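School Meals Program in Dusgate to Run Through the Summer

A free meals program for children in Dusgate will stay open through the summer break for the first time, its organizers said.

The program, run by the food charity Vallia, now serves breakfast and lunch to 276 children at two elementary schools. It has closed each year when classes ended. Under the new plan, lunch will be served at the Cattaneo community hall from 11:30 a.m. to 1 p.m., and families will be able to pick up a bag of rice, beans, cooking oil and fresh vegetables to take home.

"Hunger doesn't follow the school calendar," said Gisela Cabral, who manages the program. "We were seeing children come back after the break who had lost weight. Teachers told us the same thing every year."

A survey of local households carried out by Vallia last October found that 183 families had skipped meals in the month before they were asked. Most had at least one adult in work. Parents named the price of bread, milk and cooking fuel as their biggest worries.
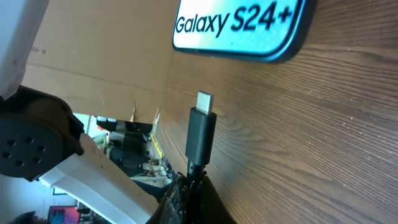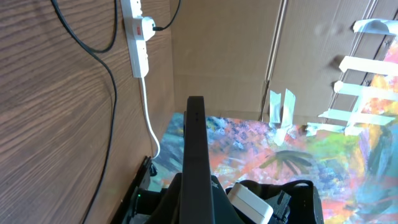
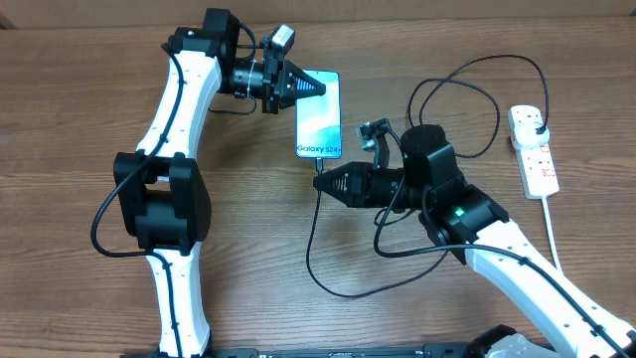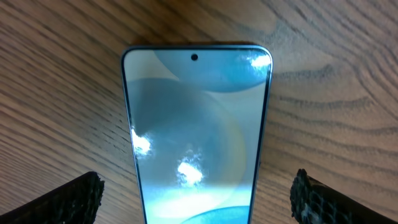

The last picture shows a phone on a wooden tabletop. Families can register for summer lunches by phone or in person.

Part of the food will come from farms in the nearby Bultovau valley, where growers have agreed to sell surplus crops to the charity at a reduced price. Yiğit Akyol, who grows squash and onions there, said nearly 95 crates of his vegetables went unsold last season.

"Some of it was too small for the stores and some of it was the wrong shape," Akyol said. "It was good food and we plowed it back in."

The charity has hired two cooks for the summer and is looking for a third. It also needs a larger refrigerator for the hall, where the present one holds only a day's supply of milk and vegetables.

Funding is in place for 9 weeks. Cabral said Vallia would apply for a further grant to cover the winter break, when the schools also close their kitchens.

Children do not need to attend either of the two schools to eat at the hall. Those under six must come with an adult.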